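Small stuff, shallow baskets: sorting the odds and ends at Wadham
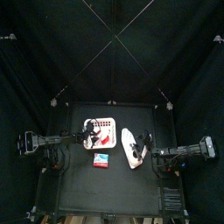 Yoshinori Tamura
Stores and workroom lead, Wadham
Notes for the Harju meetup, Nov 4, 2021

Start quick, no intro, they have the bio already.

Ask for hands: who has a deep bin at home with stuff at the bottom they havent seen in a year? Wait for it.

Opening slide. Point at the white basket. Shallow, square, rounded corners, little holes along the back rim. Plastic. Thats the one I want to talk about. Black table under it, so white shows up right away. Dark cloth on the walls too, nothing back there to pull your eye.

Table has scuffs. Leave the scuffs. Raised edges matter more, small things roll.

Then the old system. Deep tubs from Bernel, stacked, lids on. 746 items on the shelf list when I took over, plenty of them listed twice. People bought new instead of digging. Say the tape story if theres time (six rolls, same tub).

What changed:
- one kind of thing per basket
- shallow only, if it needs a lid its too full
- basket comes to the table, you dont sort at the shelf
- 46 baskets to begin with, now more, stop asking me for more

Slow down here. Reaching in. With low sides you come in from above and get hold of what you want without tipping the lot out. Deep tub = arm in to the elbow, guessing. Do the elbow thing with the prop tub. CHECK PROP TUB IS IN THE CAR.

Labels. Front edge, big letters, no codes. We tried Esodon's numbering sheet for a month, nobody could rememeber what 9 was. Clips, I think.

Putting back is harder than taking out. Always. End of day only, one person, one basket at a time. If it doesnt have a basket it goes on the "dont know" shelf till November, then out.

List is at 2,051 items now, duplicates gone. Don't read the whole breakdown, its in the handout.

Likely questions: cost (cheap, see handout), stacking (no), washing them (yes, sink, dry upside down).

Skip the shelf slide if running over. Handouts by the door, pens back to me please.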